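La lettre de l'atelier Zoment
Rubrique « Vie de la maison »

Laver moins, laver mieux : ce que j'ai changé depuis septembre

Chers abonnés,

Dans la dernière lettre, j'avais promis de revenir sur la question du linge. Plusieurs d'entre vous m'ont écrit après l'article sur les savons, et presque toutes les lettres posaient la même chose : à quelle fréquence faut-il laver, et à quelle température ? Je ne suis pas chimiste. Je répare des vêtements depuis longtemps, et je vois passer sur ma table beaucoup de tissus fatigués. Une bonne partie de cette fatigue vient de la machine, je le constate surtout sur les cols et sur les bords des manches.

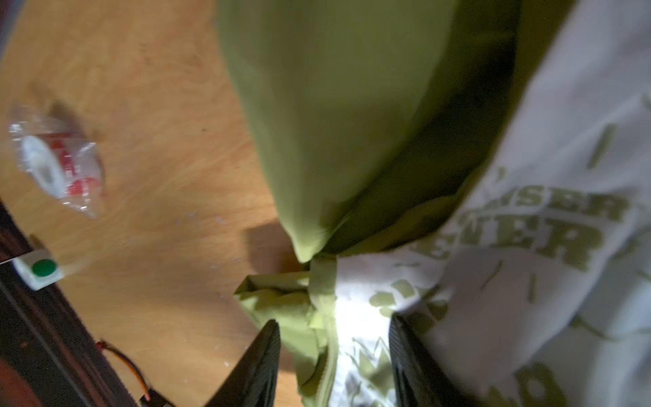
Texte : la rédaction de l'atelier Zoment
Rubrique : Vie de la maison — Temps de lecture : cinq minutes

Quand je suis arrivée en France, j'ai été étonnée par la quantité de lessives que l'on trouve au supermarché. Chez mes parents, il y avait un seul produit, dans une grande boîte, et on lavait le samedi des draps comme le samedi des chemises, c'est-à-dire toutes ensemble et très chaud. Les draps supportaient cela très bien. Les chemises, beaucoup moins. Ma mère les retournait au col quand il était usé, et elle considérait que c'était normal.

J'ai donc commencé par tenir un petit cahier. Dans la première colonne, le vêtement ; dans la deuxième, combien de fois je l'ai porté avant de le laver ; dans la troisième, le programme. Au bout de l'année, j'avais 484 lignes. Je ne vous conseille pas de faire pareil, c'est fastidieux et ma famille s'est un peu moquée de moi. Mais j'ai appris de cette façon que je lavais certains pulls après une seule journée, simplement parce qu'ils étaient restés sur une chaise.

Le premier changement concerne donc la chaise. J'ai mis trois patères derrière la porte de la chambre, et un vêtement porté une fois va sur la patère. Il y reste la nuit, la fenêtre entrouverte. Le lendemain, je le sens, je le regarde à la lumière, et je décide. La laine, surtout, se remet très bien de cette manière. Pour les tee-shirts, je n'ai pas réussi à faire des économies : portés près du corps, ils vont au lavage le soir même.

Le deuxième changement, c'est la température. Je garde 90 degrés pour les torchons qui ont vraiment servi, et encore, pas chaque semaine. Tout le reste passe à trente ou à quarante. J'avais peur que le blanc devienne gris. Il est devenu gris une fois, et la faute était à moi : j'avais mis trop de lessive. Le produit mal rincé reste dans les fibres et retient la saleté. Depuis, je remplis le bouchon seulement jusqu'à la moitié, et le rinçage est plus clair.

Le tri

Je sais que c'est le sujet qui fâche dans les couples. Chez nous, nous avions autrefois quatre tas : blanc, clair, foncé, délicat. Le tas délicat attendait tellement longtemps que les enfants avaient le temps de grandir. Maintenant nous avons deux tas, et un petit filet pour les pièces fragiles. Les couleurs neuves et vives sont lavées seules deux ou trois fois, à l'eau froide, avant de rejoindre les autres.

Une lectrice m'a demandé comment savoir si une couleur va dégorger. Je fais comme ceci : je mouille un coin de l'ourlet, côté envers, et je le presse dans un mouchoir blanc pendant une minute. Si le mouchoir prend la couleur, même très peu, on attend. Les rouges et les indigos demandent le plus de patience. Les tissus imprimés, eux, se retournent à l'envers avant d'entrer dans la machine, et on ne repasse jamais directement sur le motif.

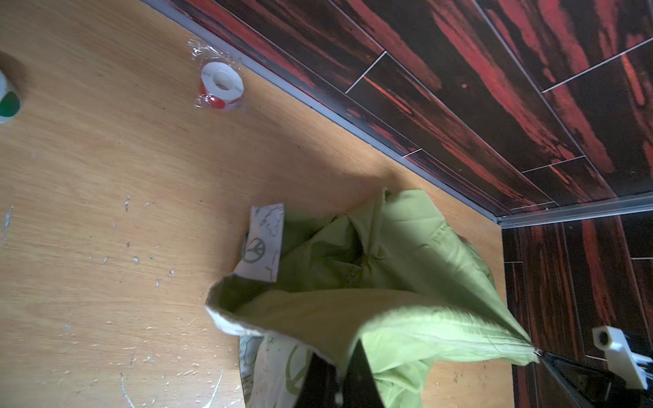

Bois clair, baguette métallique et carrelage façon bois rouge et noir.

Le séchage

Notre appartement n'a pas de balcon, et pendant longtemps j'ai cru que c'était une excuse suffisante pour le sèche-linge. Puis il est tombé en panne. Le réparateur de chez Diekmann, qui est un monsieur très honnête, m'a dit que la pièce coûterait presque aussi cher que l'appareil. Nous avons donc essayé l'étendoir, d'abord pour un mois — et nous n'avons pas racheté de machine.

Il faut accepter que le linge prenne de la place. J'étends vers six heures du soir, dans la pièce où il y a le plus d'air, et je laisse un espace de la largeur d'une main entre deux pièces. Avant d'étendre, je secoue chaque vêtement avec force. Ce geste enlève la moitié du repassage. Les chemises sèchent sur cintre, le premier bouton fermé. Les pulls sèchent à plat, sur une serviette que je change quand elle est trop humide. Si vous avez un essorage réglable, choisissez un peu moins que le maximum pour le lin, autrement les plis marquent et ils ne partent plus.

Pour l'humidité, j'ouvre grand pendant dix minutes, matin et soir, même en hiver. Dans une petite pièce sans fenêtre, je ne recommande pas de sécher du linge, les murs vont souffrir avant vous.

Les taches

Je termine par les taches, puisque vous me l'avez demandé le plus souvent. Ma règle est ancienne : d'abord froid, ensuite seulement tiède. L'eau chaude fixe le sang, l'œuf et le lait, et après on peut frotter longtemps. Pour le gras, je mets de la terre de Sommières, je laisse une nuit, je brosse. Pour l'herbe sur les genoux des enfants, du savon de Marseille à peine mouillé, puis un rinçage. Le vinaigre blanc, je l'utilise moins qu'avant, car il abîme à la longue certains élastiques.

Dans la boutique

Nous avons reçu le nouveau coton à repriser de la maison Femis, en 56 couleurs. Les verts sont enfin nombreux, c'était une demande de beaucoup d'entre vous. Les brosses à laine Ultitz sont revenues aussi, mais en petite quantité : une centaine, à peu près 100 pour être juste, et elles étaient parties très vite la fois passée.

L'atelier de reprise reprend au mois prochain, à 18 heures, toujours dans la salle du fond. Apportez une chaussette trouée, de préférence lavée, et vos lunettes si vous en portez. Les aiguilles et le fil sont sur place. Pour s'inscrire, il suffit de répondre à cette lettre en indiquant votre prénom et si vous savez déjà tenir un œuf à repriser.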